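PC 하드웨어 실습 강의 노트 6
부품 트레이 정리와 확장 카드 꽂기

지난 시간에 케이스 여는 것까지 하고 종이 쳐 버렸죠. 오늘은 거기서부터 이어서 갑니다. 노트가 좀 길어졌는데, 제가 수업 때 말로 떠드는 걸 거의 그대로 옮겨 적어서 그래요. 결석한 분들도 이것만 읽으면 다음 시간에 따라올 수 있게 쓰려고 했습니다.

먼저 준비물부터요. 십자 드라이버(자석 팁이면 편합니다), 정전기 방지 손목띠, 작은 나사 담을 그릇, 그리고 부품 트레이. 손목띠는 교탁 옆 서랍에 11개 있으니까 둘이 하나씩 돌려 쓰세요. 집게는 꼭 케이스의 칠 안 된 금속 부분에 물려야 합니다. 페인트 위에 물려 놓고 안심하는 분이 매 학기 나와요!

1. 부품을 놓는 자리

제가 이 수업에서 제일 잔소리를 많이 하는 부분입니다. 뺀 부품을 책상 아무 데나 올려 두면, 조립할 때쯤엔 그래픽카드가 공책 밑에 깔려 있고 드라이브는 옆 조에 가 있습니다(진짜로요). 그래서 부품마다 자리가 정해진 트레이를 씁니다. 드라이브를 받치는 블록이 있고, 카드를 세워 두는 낮은 홈이 있고, 네모난 칸도 따로 있어요. 빈자리만 봐도 지금 뭐가 케이스 안에 들어가 있는지 바로 알 수 있다는 게 저는 참 마음에 듭니다.
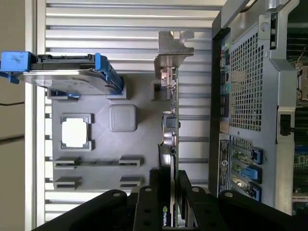

그림 1. 3D 프린터로 만든 회색 부품 트레이. 파란 캐디에 끼운 3.5인치 하드디스크와 확장 카드, 그래픽카드가 놓여 있다.

캐디 얘기를 조금만 할게요. 파란 플라스틱 틀이 캐디인데, 드라이브를 옮길 때는 이 틀의 손잡이 쪽을 잡으면 됩니다. 커넥터 쪽은 손가락으로 누르지 마세요. 그리고 드라이브는 떨어뜨리는 게 제일 무섭습니다. 책상 높이에서 떨어져도 고장 날 수 있으니 옮길 때는 두 손으로, 천천히요.

카드는 가장자리와 브래킷만 잡습니다. 브래킷은 카드 끝에 달린 은색 쇠판이고, 나중에 케이스 뒷면에 고정되는 부분이에요. 카드 아래쪽 금색 단자는 맨손으로 만지지 않기. 만졌다고 당장 큰일 나는 건 아닌데, 손기름이 남으면 접촉 불량의 원인이 되기도 합니다. 마르잔 압바시 조교님이 지난주에 단자 닦는 법을 보여 주셨으니 기억 안 나는 분은 조교님께 다시 물어보세요. 친절하십니다.

2. 슬롯 구별하기

시험에 나오냐고 물어보는 분이 많은데, 네, 나옵니다. 보드에 따라 하얀 슬롯이 섞여 있는 경우가 있죠. 실습용 보드에서 하얀색은 PCI 슬롯, 옛날 규격입니다. 나머지 검은색과 파란색은 PCIe이고 길이가 제각각이에요. 색은 제조사 마음이라 색만 외우면 다른 보드 앞에서 당황합니다. 길이와 홈 위치를 보는 습관을 들이세요.

그래픽카드는 보통 긴 PCIe 슬롯(x16)에 꽂습니다. 긴 슬롯이 여러 개면 보드 설명서를 찾아보시고요. 겉모양은 길어도 안쪽 배선은 짧은 슬롯인 경우가 있어서, 생긴 것만 보고 꽂으면 제 속도가 안 나올 수 있어요. 저도 처음 배울 때 그렇게 꽂아 놓고 한참을 헤맸습니다.

3. 꽂기

전원 케이블부터 뽑습니다. 뽑고 나서 전원 버튼을 한 번 눌러 남은 전기를 빼 주세요. 그다음 슬롯 주변의 케이블을 옆으로 치웁니다. 얇은 선일수록 눈에 잘 안 띄어서 카드 밑에 끼기 쉬워요. 슬롯 끝에 걸쇠가 있으면 열어 두고, 뒤쪽 브래킷 고정 클립도 미리 풀어 둡니다.

이제 카드를 슬롯 바로 위로 가져가서, 내리기 전에 한 번 멈춥니다. 단자와 슬롯이 나란한지, 브래킷이 케이스 뒷면 자리에 맞는지 보는 거예요.

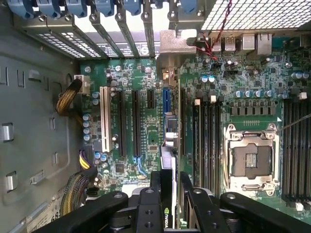
맞으면 양쪽에 고르게 힘을 줘서 똑바로 내립니다. 앞뒤로 흔들면서 밀어 넣는 건 금지! 걸쇠가 있는 슬롯이면 딸깍 하는 느낌이 손에 옵니다. 안 들어가면 더 세게 누르지 말고 일단 빼서 다시 보세요. 브래킷 끝이 케이스와 보드 사이 틈에 제대로 안 들어가서 걸리는 경우가 정말 많거든요. 다 들어갔으면 뒤쪽 클립을 닫고, 보조 전원 단자가 있는 카드라면 그 선도 연결합니다.

지난 시간에 이이트 귀네슈 씨가 좋은 질문을 했어요. 케이스를 세워 놓고 꽂아도 되느냐는 거였는데, 되긴 됩니다. 다만 처음 배울 때는 눕혀 놓고 하는 게 훨씬 편해요. 무거운 카드는 세운 상태에서 한 손으로 받치고 있어야 해서 팔도 아프고 각도도 틀어집니다.

4. 빼기

순서는 거꾸로입니다. 보조 전원 선, 뒤쪽 클립, 슬롯 걸쇠, 그리고 카드. 걸쇠를 안 풀고 당기면 슬롯이 상할 수 있어요. 뺀 카드는 바로 트레이 자기 자리로 갑니다. 잠깐이니까 보드 위에 올려 두자, 이거 안 돼요.

과제

오늘 쓴 슬롯을 손으로 그리고 이름을 적어 오세요. 그림 못 그려도 됩니다, 저도 못 그려요. 거기에 꽂기 순서를 자기 말로 400자 안팎으로 써서 붙이면 끝. 실기 평가는 12월에 하고 70점 이상이면 통과입니다. 연습 시간이 더 필요한 분은 네르민 귈레르 조교님께 미리 말해 두세요.

다음 시간에는 드라이브를 캐디에서 분리하고 케이블을 연결합니다. 손목띠는 쓰고 나서 꼭 서랍에 도로 넣어 주세요.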